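Section 6: Table Chores and the Sorting Sheet

By now your Draladow should be bolted down, powered up and through its first joint check. If it isn't, go back to Section 4. This section gets you to the fun part, which is finding out what the machine can do with its hands and how far that is from clearing your breakfast dishes.

We get asked all the time whether Draladow can do housework yet. Some of it, yes, and it's a real thrill the first time you see it happen! It can pick small, firm things off a flat surface and set them down where they belong. It can't be trusted with a sink full of glasses. The sorting sheet is the best way we know to see where your own unit stands between those two.

6.1 What you need

Sorting sheet (the large white one, folded in the Kamolrat accessory box)
Blue test pieces
Plain dark table cover or dark tabletop
Low-tack tape
Both hands fitted, fingertips clean

NOTE: Earlier Kamolrat boxes came with a gray sheet. It still works, but pick sheet type G in the menu before you start.

6.2 Laying out the sheet

1. Press HOLD on the base. Wait for the tone.
2. Unfold the sheet and press the creases flat with your palm.
3. Place it with the printed side up, inside the reach of both arms.
4. Tape the corners. Keep tape off the printed outlines.
5. Set out the test pieces standing up, close to their outlines or anywhere else on the sheet. You don't need to be neat.
6. Step back behind the floor line and press HOLD again to release.

CAUTION: Keep hands, sleeves and hair out of the arms' reach whenever HOLD is off. The arms are slow in this mode but they are heavy.

CAUTION: Check that hand cables have slack and can't snag on the table edge.
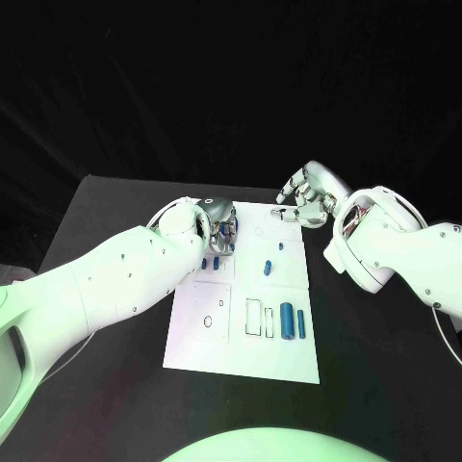

Sorting is a chore you already do every day, with spoons, socks, screws and pill bottles, and it's where we think machines like this one are closest to being useful. Each piece has to be found, gripped, carried and let go in the right spot, and the letting go is harder than most people expect. A thick cylinder and a thin one can stand right next to each other, as they do on the lower right of the sheet, so the fingers have to close on one without tipping its neighbor. The small pegs are tougher still, and we love watching a unit get good at them. If yours can manage a pair of pegs side by side, it has a fair chance with the bolts and caps in a parts tray.

6.3 Running the sort

1. Open the Trisamico app and choose Chores, then Sheet.
2. Tap Look. The unit finds the sheet and the pieces. If it asks for better light, move a lamp and tap Look again.
3. Choose One Hand or Two Hands. Start with One Hand.
4. Tap Go.
5. Let the run finish, even if a piece falls over. The unit records the miss and moves on.
6. Save the score and run it again with the pieces in new spots.

The score runs from 0 to 100. A freshly set-up unit in our shop in May scored 43 on its first run, and we were pleased with that. Please don't fiddle with the settings after one poor score. Do five runs first.

NOTE: One Hand and Two Hands scores are kept apart in the log. You can't compare them directly.

6.4 Reading the result

Open the log and look at the kind of misses you got.

Misses on pickup: clean the fingertips, then repeat the grip check (Section 5.3).
Misses on release: lower the Let Go height by one step.
Pieces knocked over on the way: turn on Wide Path. Runs take longer.
All pieces off by the same distance: the sheet has moved. Tape it again and tap Look.

6.5 Going on to real chores

Over the past year the Gorel test bench logged 1,057 table chores with household things and shop parts. Of those, 637 were finished with no help from a person. That leaves plenty that weren't, and most of the trouble came from soft, shiny or see-through items. Folded cloth is still a mess. Hard plastic cups, wooden blocks and boxed hardware go well, and sorting bolts by size is a joy to watch.

1. Begin with dry, unbreakable items no bigger than a coffee mug.
2. Put a tray or mat under them so the unit has an edge to find.
3. Stay in the room for the whole run.
4. Run the sheet again after any fall, bump or hand swap.

CAUTION: No knives, hot pans, glass or open liquids. This applies on the shop floor too.

To teach the unit a chore that isn't on the list, see Section 7.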